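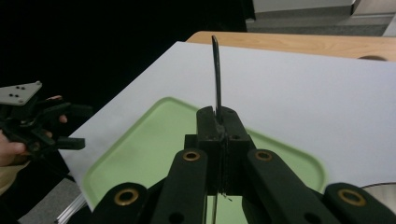

Martti Heiskanen has run the Aswood building owners' group since May. Two people on staff, 797 members, one phone. He picked up on the fifth ring.

"Lease renewals. That's what everybody calls me about," he said. "Then parking. Then elevators."

The group's fall dinner is set for 14 Sep 2018 at Eskola Hall. Tickets went fast - 29 left when we spoke. Heiskanen would like more small landlords in the room, people with a single building and no managment company.

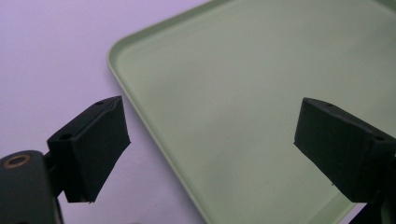

A green tray with a raised rim.

He spent years at Gremari, handling leases downtown. Misses the tenants, not the paperwork. "I still walk past my old lobbies and check the lights."

Next up is a class for new property managers, taught with Vekance. Five evenings, basic stuff: budgets, boilers, how to read a lease. "I learned it all by getting yelled at," he said. 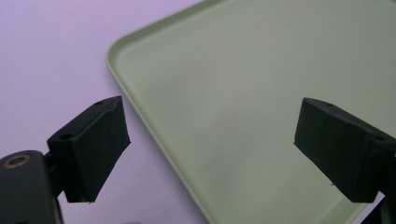 Who can sign up for the class?

Anyone who works for a member building, Heiskanen said, and that goes for front desk staff too.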